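Flarness unit, fit-out and running of the bench room
Progress report to the Bratmont Fund
10 June 2021

Sorry this is later than promised, the room has been busy and the writing up keeps getting pushed to the evening. Headings follow your form where I could make them fit.

1. Where we are

Room open and in daily use. Frames up, tops on, power in, network in. Arms fitted and signed off by our own safety person. Second phase (storage, cable runs, the sink corner) part done, see below. Spend is under on furniture and over on electrical, the two nearly cancel out.

Main change since the April report: we gave up on the fixed benches from the original bid and went for aluminium extrusion throughout. Drasidis quoted for welded steel, long lead time, no way of altering it afterwards. Extrusion costs a bit more per metre but we can move a rail with an Allen key and have done, several times. Would make the same choice again.

2. Work done this period

Stations. All assembled by us from cut lengths. First one took 3 days, the later ones a good deal less once we had stopped putting the corner brackets on back to front. Wooden tops, held down from underneath so there is nothing to catch cloth on. We did try a laminated top on loan, too slippery for folding work, sheets slid straight off. Sent back.

Folding and laying out. This is the task you asked to hear most about. Sheets, cloths and towels, laid flat, folded, stacked. Going reasonably well. Operators have settled on starting from the far end of the top and working back, quicker and fewer creases. Small items are still the awkward ones, face cloths particularly, they bunch. We have 16 written task sheets now, of which 11 have been tried properly by more than one operator. Remaining ones are mostly kitchen tasks and wait on the sink corner.

Storage. Partial. Shelves are on the frames and they filled up at once, as shelves do. Baskets and boxes are being used for the small stuff, one per task in theory. In practise things migrate. Nasution are supplying labelled crates to fit the shelf depth, ordered, not arrived, chased twice.

Electrical. Extra sockets along the wall side done. Original plan had one run down the middle of the room with everything dropping from it, which the electrician would not do under that ceiling. So more wall sockets, more money. Invoice attached separately with the earlier one, please read the two together or the total looks wrong.

3. Things not finished

Cables. The weak spot and I would rather say so than have you find it on the visit. Runs between the stations are mostly tied in. Wall side is not. We keep changing what is plugged into what and it has not seemed worth fixing trunking until that stops, but it needs to be done anyway.
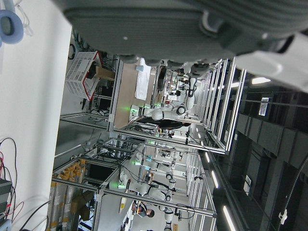
Trunking is bought, it is under the stairs, fitting it is a two-person job and wants the room shut for most of a day. Planned for the gap between the next two task blocks. Will confirm the date when the rota is out.

Sink corner. Plumber has been to look, no start date. Bit of a problem as the kitchen tasks hang on it. Stopgap is a washing up bowl and a dry run of the tasks with no water, fine for handling plates, useless for anything else. If no start by the end of next month we will ask you about moving that money to a second quote.

Noise. Not in the bid at all. With more than one station going it is tiring by mid afternoon and people have asked about it. Looking at soft panels for the wall, cheap, could come out of contingency. Would like a yes or no from you on this.

4. People and hours

Operators now trained on all stations, so cover is easier. Sessions are kept short, swap at the break, tidy down at the end. The tidy down was the first thing to slip when we got busy and it is now written into the session plan, about 15 minutes. Room is better for it though not every day.

No accidents. One pinched finger, while building a frame, entered in the book.

5. Risks

Crates late: low, annoying.
Sink corner late: medium, holds up the kitchen sheets.
Floor space: getting higher. We have no room for another station without losing the walkway and I do not want to lose the walkway. The bid mentioned possible expansion in year 2, I think that needs a conversation about the room next door before it goes any further.

6. Next period

Trunking fitted, wall side cleared.
Crates in, labelled, old boxes out.
Remaining task sheets tried, apart from the wet ones.
Face cloths, second attempt, with a stiffer cloth to see if it is the fabric or us.
Decision on panels.
Drasidis to be told formally that the steel is not wanted, they have rung again.

7. Asks

Answer on the panels. Agreement in principal to move the sink money if it comes to that. And a visit date, preferably after the trunking. Morning is best, the room is quieter and there is somewhere to park.

Receipts to follow by post, the scanner is playing up.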